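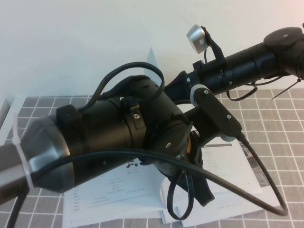

Cloth first, books second, came the reply from one reader in Orwood after our March item on reading tables, and the rest of the message went on to say that a bare tabletop is hard on old bindings, hard on elbows and far too noisy when you are turning pages in a room full of people. We couldn't agree more!

So the Orwood Reading Room has gone over to tablecloths, and we are very happy with them. The one on the long table by the wall is gray with a grid of thin white lines, and it has already won over people who thought a tablecloth belonged at dinner and nowhere else. Gray is easy on the eyes next to a white page. The lines turn out handy too (set the bottom of your book along one and it sits square to you all afternoon), and if two of you are sharing an atlas you can line it up between you without any fuss.

We looked at plenty of others first. There was a dark green felt that felt wonderful and grabbed every crumb of eraser in the building, and a lovely flowered cotton that made it surprisingly hard to find your pencil. Plain white showed everything by lunchtime. The grid was the one people kept drifting back to, and when the shop at Taravetti had 2 left in the long size we took both, so one can be in the wash while the other is in use.

A few things we've learned along the way. Pull the cloth smooth before you open anything heavy, as a wrinkle under a spine will rock the book every time you turn a page. Keep the overhang short on the side where people sit. Iron it on the back, barely warm, and roll it on a tube if you can find one – folded cloths keep their creases for days. Drinks stay on the windowsill, please, even the ones with lids!

The next open table is Sun 21 November, from after lunch until we lose the light. There are 18 chairs, and the theme is books you read as a child and haven't opened since. Bring one, or borrow from the shelves; we have just passed 1,000 titles, and the picture book corner has grown beautifully since spring. Come for ten minutes or the whole afternoon.

If you have a spare cloth at home, long or short, patterned or plain, we'd love to try it on the small round table by the door. Leave it at the front desk with your name pinned to a corner.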